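Washing by hand with no machine - wringing tips?

plandasa_flat
Joined: February
Posts: 143

Our machine packed up and the landlord says the part is three weeks off. Until then I'm doing everything in a bucket on the tiled floor. Washing is fine, it's the wringing that kills my wrists. T-shirts mostly. 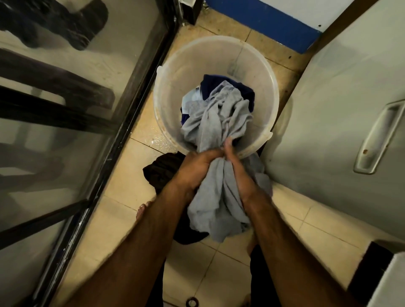

I do darks and greys together and twist each one as hard as I can, but they still take two days on the rack. Is there a better way?

Ettore Grasso
Stop twisting so hard. You'll pull the necks out of shape. Fold it, press it against the side of the bucket, then roll it in a dry towel and kneel on it.

monti183
Disagree. I've twisted cotton tees for years and the necks are fine. Jumpers are another matter.

Ettore Grasso
Cheap ones go at the seams. Seen it plenty.

Precious Estrella
Towel trick works, but then you've got a wet towel to dry as well. I hang mine over the bath for an hour first - most of it drips out on its own.

plandasa_flat
No bath here, only a shower. Will try the towel tonight.

monti183
Open a window too.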